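March 2019, Monday

Warm in the workshop again, so I had the roller door up until lunch and then gave in and shut it when the mower next door started. Cup of tea, notebook, and on with the cleaning trial for the kitchen shelf job, which I've been putting off since January if I'm being fair to everyone who's asked me about it.

Quick recap for Nazanin, who was away last week. The Taheri kitchen wants wire baskets in the pull-out shelves, and they'd like to reuse the old ones where we can. I'm all for that, they're sturdy old things and it seems a shame to bin them. The trouble is the grime – years of cooking grease gone sticky, with dust stuck into it, and worst of all in the corners where the bars meet the base.

What I've tried so far:

- Hot water and ordinary dish soap, soaked for 20 minutes. Got the top layer off and made the sink disgusting.
- Bicarb paste with an old toothbrush, 28 minutes on one basket. Lovely result, but my wrist was sore by the end and I can't see any of us doing a whole kitchen that way.
- The Cerenent degreaser, mixed as per the bottle. Good on the flat parts, a bit streaky on the bars. Smells like oranges left in a ute.

Marlina reckons I'm being too gentle and should go straight in with the scourer after the soak. I was worried about the finish, so I did the underside of the worst basket first, where a few scratches wouldn't matter to anybody. Came up fine with light pressure, and a little dull where I leaned on it. So: light pressure, go along the bars and never across them, rinse often. I'll write that on the card above the sink.

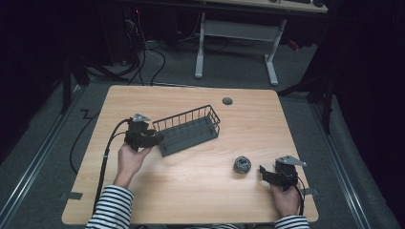
Scouring is slower to set up than I thought, mostly a matter of getting the basket to sit where you can reach all of it. Square to the edge of the table feels natural and is a nuisance, with your elbow out in the air for the far corners. On the diagonal, the way the dark grey one is lying on the pale table, you can work down a long side and round the end without shuffling your feet. The slotted bottom wants its own go, and I'd leave it to last so the muck from the bars doesn't land on a clean base. The steel wool can live to the right of the basket. It's a small ball and it suits the job, as a bigger pad won't get down between thin bars like those.

Nazanin, could you order more wool when you do the Vaton order? The fine grade please. The coarse stuff in the drawer can stay for the barbecue.

Still to do: dry a basket overnight on the rack and look for rust spots, ask the client about the two with bent rims, and find the lid for the degreaser.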